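Living with a dust allergy: what I do round the house

I've had a dust mite allergy since I was at school and for years I did precisely nothing about it beyond sneezing and buying nice tissues. Then we moved into a flat with carpet in every room (even the bathroom, don't ask) and I spent my first January there waking up at 3 in the morning with streaming eyes. My GP sorted out the tablets and the nasal spray. The rest of it I've picked up as I went along, partly from my friend Tala Farah, who has it worse than me and has tried everything.

None of this replaces whatever your doctor or asthma nurse has told you, so carry on with that first. These are housework tips and that's all they are.

Start with the bed

If you only do one thing, do this. You spend a third of your life in there and so do the mites. I wash sheets, pillowcases and the duvet cover every week at 60 degrees. I used to do them at 40 to save a bit of money, but the cooler wash doesn't kill mites, it just gives them a swim.

Get zip-up covers for the mattress and pillows, the tightly woven sort. They used to crackle like crisp packets but the newer ones are fine. Mine are several years old and still going. And leave the bed unmade in the morning! Throw the duvet right back over the end and let everything air while you have breakfast. My mum was horrified. I've never looked back.

Soft toys and cushions

Anything that can go in a 60 wash goes in. Anything that can't gets tied in a plastic bag and put in the freezer overnight, then washed cool afterwards to get rid of what's left. My niece thinks her rabbit goes on skiing holidays.

Be a bit ruthless with cushions. We had 8 on the sofa, which is silly when there are two of us, and I kept three with covers that come off.

Damp dust, always

Dry dusters and feather things just move it all up into the air and then down into your nose. I use an old flannel, wrung out so it's barely damp, and rinse it every room or so. Start high and work down: tops of wardrobes, picture rails, lampshades, then shelves, then skirting boards. Do the floor last or you'll be doing it twice.

A pair of old cotton socks on your hands is brilliant for slatted blinds. Dampen them, close your fingers round each slat and slide along.

Hoovering

Slow is better than often. I go over each strip of carpet a few times and then open the windows wide and leave the room for half an hour, as the hoovering itself stirs up a fair bit. If you're buying a new one, look for a sealed machine with a proper HEPA filter, and check how easily the filter comes out for washing. If yours has a dust bin instead of a bag, empty it outdoors, or get someone who doesn't sneeze to do it.

Don't forget to pull the sofa out. I know. I hate it too.

Keep the damp down

Mites love a muggy room. I bought a cheap humidity meter and try to keep the bedroom under 50 per cent, which mostly means not drying washing in there, shutting the bathroom door after a shower and opening the window for ten minutes morning and night. Wipe condensation off the glass with the same old flannel.

The computer

I ignored ours for ages. It sat on the carpet under the desk and the fan sucked up fluff all day long, and the grilles had a proper grey felt on them by the time I noticed. So get it up off the floor, even if it's only onto a low shelf.

To clean it, shut it down, switch off at the wall and unplug everything. Carry it outside or to an open window, put a mask on, and take the side panel off. Touch the bare metal of the case before you touch anything else. Then use short bursts from a can of compressed air, kept upright, and hold the fan blades still with a finger so they don't spin. Keep the hoover nozzle away from the circuit board, and don't use the damp flannel anywhere inside. Leave it a few minutes before you close it up.

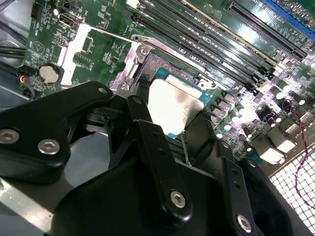
Pets

We've got a cat, and I'm not giving her up, so the rule is that she doesn't come in the bedroom. She disagrees. I wash her blanket with the bedding every week and brush her out on the back step, or rather my other half does while I stay indoors with the door shut.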